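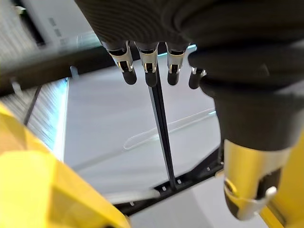 Projektbericht: Ordnung am Arbeitstisch

1. Wie wir auf das Thema gekommen sind

Wer schon einmal in einer Werkstatt gearbeitet hat, die sich mehrere Gruppen teilen, kennt das wahrscheinlich: Man kommt voller Tatendrang herein und sucht erst einmal eine freie Ecke. Uns ging es im Oktober genauso, und irgendwann haben wir beschlossen, daraus gleich unser Semesterprojekt zu machen. Es läuft unter dem Namen Orar und dreht sich um Tische, genauer um die Frage, wie eine Arbeitsfläche aussehen muss, damit man gern daran sitzt.

2. Die Tischfläche

Ausgesucht haben wir uns den weißen Tisch, an dem man auch am späten Nachmittag noch gutes Licht hat. Weiß ist dankbar und undankbar zugleich! Dunkle Teile findet man darauf sofort wieder, aber alles Durchsichtige verschwindet fast. Auf unserem Bild ist von der Tischfläche viel zu sehen, und trotzdem muss man zweimal hinschauen, bis man die dünne, geschwungene Linie bemerkt, die sich als lange Schlaufe schräg nach rechts zieht. Sie sieht aus wie der Rand einer klaren Folie. Genau solche Dinge wischt man beim Aufräumen gern mit weg (uns ist das leider mehr als einmal passiert).

3. Was wir geändert haben

Folien und andere klare Teile kommen jetzt in eine graue Mappe von Holroyd, die wir in Raum 143 gefunden haben. Kleinteile liegen in 2 flachen Schalen, und wer den Platz verlässt, wischt ihn einmal ab. Das klingt nach wenig, hat aber in der Gruppe für erstaunlich lange Diskussionen gesorgt, vor allem über die Schalen.

4. Offene Punkte

Noch nicht geklärt ist, ob wir eine dunkle Unterlage anschaffen. Die von Sistau gefällt uns gut, wir haben sie aber bisher nicht ausprobiert. Bis zur Abgabe möchten wir außerdem die Beschriftung der Schalen erneuern, die alte löst sich schon ab.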